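Search the manual Go

Section 8: Setting Up a Food Holiday on Your Sikitz Event Calendar

The Sikitz calendar comes loaded with 451 food holidays. Treat that number with suspicion. Plenty of them were dreamed up by somebody with a surplus of pudding to sell, and 141 have no listed founder at all. Pick the ones your customers might enjoy and leave the rest switched off.

1. Open Calendar, then Food Days. The list loads in date order.

2. Choose a month. We'll use February, which is stuffed with chocolate days that all sound alike.

3. Tap a holiday and read the Origin line. If it says "traditional," assume the writer didn't look it up.

Note: Fatemeh Mahmoudi, who edits the Origin lines, marks an entry "checked" only after she has found 2 separate sources. An unchecked entry may still be fine. I wouldn't print it on a banner.

4. Set Notice Period. The default is eight days, supposedly the ideal time to build excitement. I have seen no proof of that. Pever Bakery in Cilville uses two and sells out of lemon bars anyway.

5. Write your own announcement. The Suggested Text button will offer you something about "celebrating in style" – skip it, unless you want to sound like every other shop on the street.

Caution: Turning on Auto-Post sends the announcement at 6 a.m. on the holiday whether or not you have the food. The app does not know what's in your kitchen. Leave Auto-Post off until the order is confirmed.

6. Add a discount if you must. A free topping goes over better than a percentage, at least according to the Azimi ice cream counter, and they only tried it once.

7. Press Save, then go back and check that the date stuck. Holidays that move from year to year sometimes slip back to last year's date.

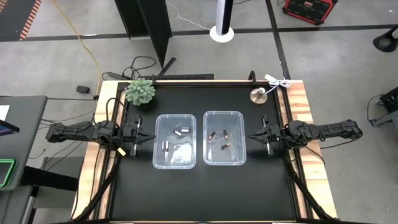

8. To remove a holiday, open it again and choose Hide. Delete also wipes your announcement, and there is no undo.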